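Courses > Business Computing > Unit 4 > Handout

Buying and replacing office kit — notes for week 2
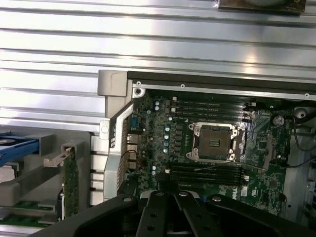

Start with cost over life. Purchase price is the small bit. Add support, power, staff time, disposal. Most firms only budget for the first and get a shock later on.

Two ways to replace:
Rolling — a share of the machines each year. Steady spend, mixed models, more work for the help desk.
All at once — one big bill, one model, simpler to support. Everything then gets old together.

Case: Karakaya (furniture, head office at Emside). 214 desktops, no asset list till the auditors asked. Corey Doolan's report is in the reading pack, pages on warranties matter most. Look at who signed for what. Machines were bought by each department seperately, so no discount and four different support contracts.

Questions to ask before signing:
- who owns the kit at the end of the lease?
- is on-site repair included or extra
- notice period (Karakaya missed theirs, paid another year)
- data wiping — whose job, and do you get a certificate

Depreciation: straight line is fine for this unit. Cost less resale value, divided by years. Don't use reducing balance in the assignment unless you can say why.

Assignment brief goes up in July. Bring a calculator next week, we wil do the lease v buy sums by hand.

12 comments | 3 shares

Related
Lease or buy: worked sums
Premutar case notes
Skoststead: writing a tender
Reading a support contract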